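Speaker notes: Rokeya Paul, Loveck craft metal day, 2024-08-18
Talk: Tempering small edge tools in a shared workshop

Slide 1. Introduce self, then Walix. Shared forge, two gas, one coke. Most members make chisels, small knives and drawknives. Talk covers tempering only. Hardening was the January talk and the handout is on the back table.

Slide 2. The problem. Of 457 blades logged, 95 came back for re-tempering. Most had soft tips and hard heels. Pause on the chart. The steel was the same bar stock throughout, so look at heat distribution first.

Slide 3. Colour as a guide. Oxide colour depends on time as well as temperature. Straw at two minutes and straw at an hour are different tempers. Polish one face before heating or the colour cannot be read. Keep fingers off it - grease shifts the reading.

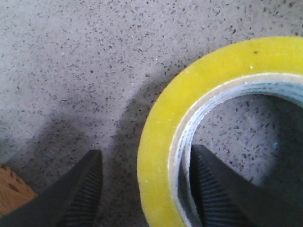

Slide 4. The oven method. Two cycles of one hour, cooling to room temperature between them. Put the probe next to the blade and ignore the dial. Our Plorkavano oven read 50 degrees high at the back left corner. A tray of dry sand evens this out.

Slide 5. Differential temper. Hot block under the spine, edge kept clear. Quench when the edge shows straw. Lâm pattern knives need a thicker block, drawing on the next slide.

Slide 6. Drawing of block. Leave up while taking questions on sizes.

Slide 7. Testing. Brass rod, light pressure, watch the edge flex and return. If it chips, temper again at a higher heat. If it stays bent, reharden.

Skip slide 8 if past the half hour. Questions, then hand round the sample blades, handles first.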